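How to Hang a Picture So It Stays Level

Posted 2022-03-12 in Walls & Floors

You own a picture. You own a wall. In theory this takes four minutes. I have lived in three apartments and one drafty house in Cildale, and my average is closer to an evening, counting the trip back to the store for the thing I was sure I had in the drawer.

The method below is the one I settled on after the house. It works for anything up to 19 pounds. Past that you want studs, a second person and a different page.

What you need

Tape measure
Pencil, sharpened
Painter's tape
A small level (the one on your phone is fine if your phone case is flat, and mine isn't)
Two hooks rated for more than the picture weighs
Hammer, or drill if the wall is old plaster
Two rubber bumpers

Step 1: Weigh the picture

Stand on the bathroom scale with the picture, then without it. Subtract. Try not to dwell on the second number. Write the difference on a piece of tape and stick it to the back of the frame, and the next time you move you'll feel like a person with a system.

Step 2: Find out what your wall is

Knock on it. Drywall sounds hollow and a bit cheerful. Plaster sounds like knocking on a desk. Brick sounds like your knuckles hurting.

Drywall takes an ordinary nail hook. Plaster wants a pilot hole, drilled slowly, with an X of painter's tape over the spot to keep it from chipping. I skipped the tape once in the front hall in Cildale and spent a weekend in August learning about patching compound. For brick, you need a masonry bit and a patient neighbor.

Step 3: Pick a height

The usual advice is to put the middle of the picture 57 inches off the floor. That's a good starting point. If the picture is going over a counter or a sofa, ignore the 57 and leave six to eight inches between the top of the furniture and the bottom of the frame. Any higher and it looks like it's trying to leave.

Tape a piece of paper the size of the frame to the wall and leave it up for a day. You'll walk past it and want it two inches to the left. Everybody wants it two inches to the left.

Step 4: Use two hooks

One hook in the middle is a pivot. Every slammed door gives the picture a nudge, and by spring it has drifted. Two hooks spaced about a third of the frame's width apart will hold it where you put it.

Measure from the top of the frame down to the wire while you pull the wire up with two fingers, one at each hook position. Mark that distance down from the top edge of your paper, in both spots. Check the two marks with the level. Check them again, because the pencil was fatter than you thought.

Step 5: Put the hooks in

Nail or drill through the paper, then tear the paper away. Hang the picture. Stick the rubber bumpers on the bottom corners of the frame – they grip the wall and let a little air in behind. 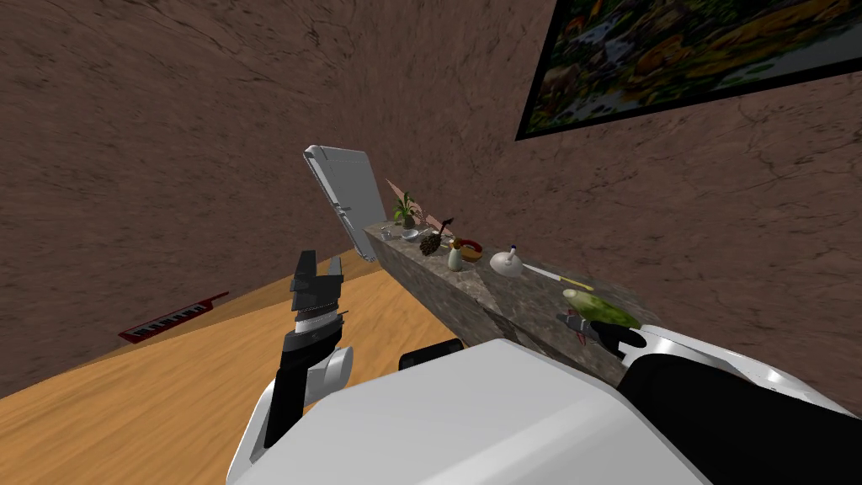
Thick black frame, brown wall.

Step 6: Decide what level means

Old houses are not square. If your ceiling slopes and your level says the picture is perfect, the picture will look wrong to every guest you ever have. In that case, split the difference between the bubble and the nearest long line, whether that's a ceiling, a shelf or a countertop. Step back across the room to judge it. Up close, you'll believe anything.

If it still looks off

Slide the wire a hair along one hook. If it creeps back, wrap a bit of painter's tape around the wire where it sits on the hook. Not elegant, but it's behind a picture.

If the frame leans out from the wall at the top, the wire is attached too low. Move the rings up to a third of the way down the back.

Next time: filling the holes from the last attempt.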